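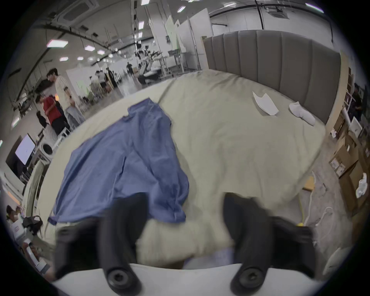 Laundry and folding, up on the big floor

12/22/20

Hello again! I promised a few of you a look at what we get up to with all those shirts, so here goes. If you've only ever seen the downstairs part of Stirna, this is the upstairs, where we practice making beds, sorting clothes and folding, over and over, until your arms feel like noodles.

I'd never thought much about shirts before I started. At home I fold them in half, then in half again, and shove them in the drawer. Gemechu Dinsa watched me do that on my first morning and very kindly said nothing. Then he showed me his way, sleeves in first, and I've been doing it like that ever since – even my pajamas get the treatment now.

Working on a bed is the hard part. The sheet slides, the shirt slides with it, and you end up smoothing both at once. Give me a table any day!

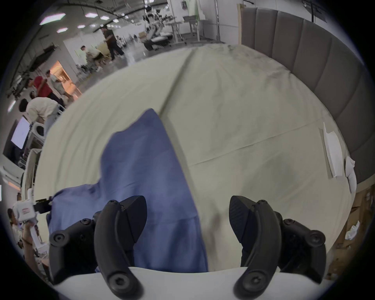 Blue on beige, with one corner of the cloth held up. I do love that gray headboard.

The other thing visitors always bring up is how big the place is. My old job was in a back room at Plunavik where you could touch both walls if you stretched, so I still get a bit giddy up here. You can walk 100 steps and still be under the same ceiling. In March I tried to guess how many shirts we'd folded since New Year and came up with around 126, which Gemechu thought was far too low. He's probably right.
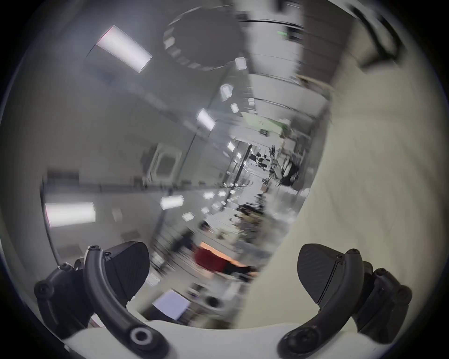 Lights, lights and more lights, going off down the hall.

Now, table folding. Start with the shirt spread flat and the hem toward you, and get the wrinkles out with the flat of your hand before you fold anything. I used to skip that bit and then wonder why my pile leaned over. 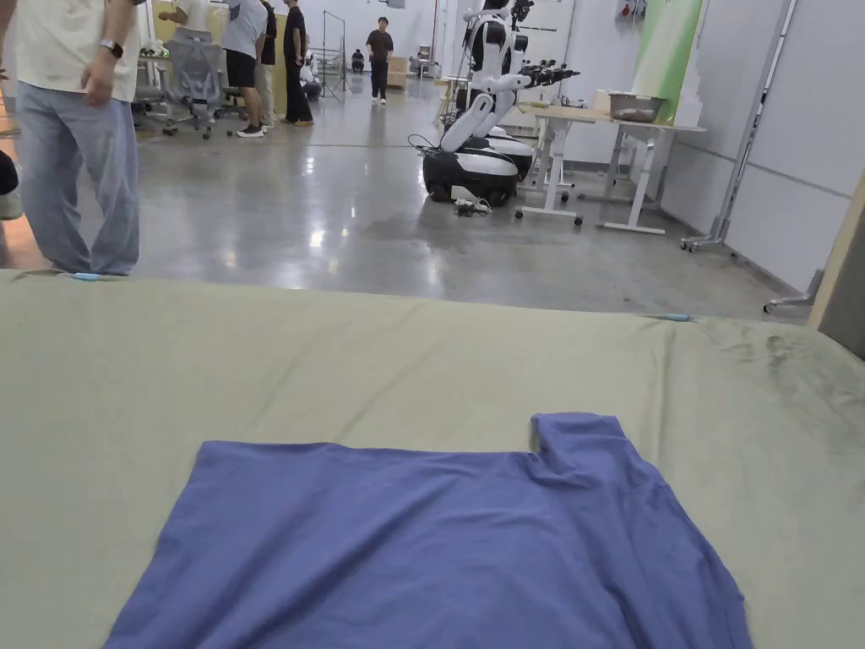
After that it's sides in, sleeves back, and up from the hem in 3 folds. Go slow the first few times. A soft old T-shirt is much easier to learn on than a stiff new one, and a cloth on the table helps too, it keeps the shirt from skating away from you. More pictures when I've sorted through the towels!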